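Diary, March, day two of the Kurkivow trial

Kettle on, 7 in the morning, simulator already open. Kitchen level, arm reaching down for the little red thing on the marble.
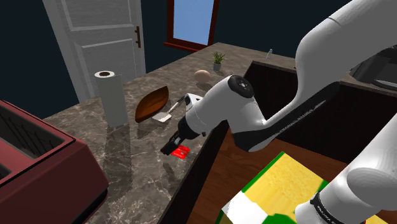 Morning

Login worked first time today, which is more than yesterday managed. Kurkivow is the practice kitchen package Burkevness want us to take for the second years. You drive the arm in software, save your runs, train on them, and only then let anyone near real hardware. Trial lasts 20 days. Price after that is 2,447 a year for the whole teaching lab. Anikó says that's fine if it replaces the Longo licence, not fine if it sits on top of it. Must ask accounts what Longo cost us last time. Keep forgetting.

Did the pick task over and over before nine. The red block is a pig. It's so flat on the counter that you have to come down very low with the fingers, and I kept getting nervous and stopping high. Spatula lies right by the hand as well, and I'd like to know what happens if you catch it. Wrote that down for Irfan.

Things I like so far: the shadows under the fingers. Sounds daft but they're how I judge height, and the old package had none worth the name. Marble looks good too. Somebody has spent real time on that kitchen, paper towel roll and egg and all. Egg makes me careful for no reason whatever, it's not even part of the task.

Things I don't: the big upper link gets in my way from this view, I lose a good bit of the back of the counter behind it. There's meant to be a second view on a hotkey. Manual says F6. F6 does nothing. Email to support, 9.40.

Afternoon

Support rang back! Warrick Kingi, very patient, had me turn off the overlay and then F6 was fine. So my fault, sort of. Asked him about export while I had him. He says each run saves as its own file and you can batch them from the menu, up to 900 at once. Didn't try it, lunch was going cold.

Tamás had a go after two. Never touched it before, and he hated the default speed, put it down to half and was happy. Make half the default for students?? His best bit of advice: stop watching the hand, watch the gap. Easy for him to say.

Scored myself properly at the end. 78 tries since yesterday, and I am not writing down how many were clean. Better than yesterday anyway. Wrist is sore from the mouse, need to find the pad controller, I think Botond has it in his drawer at Jirkberg.

Still to do before I write anything for Anikó
batch export
two people logged in at once, does it cope
the toaster task, haven't opened it
find out if the price includes updates or if thats extra
ring Botond re controller

Home late, missed the shop, toast for tea. Try the left-handed settings tommorow with Irfan, he's in from ten.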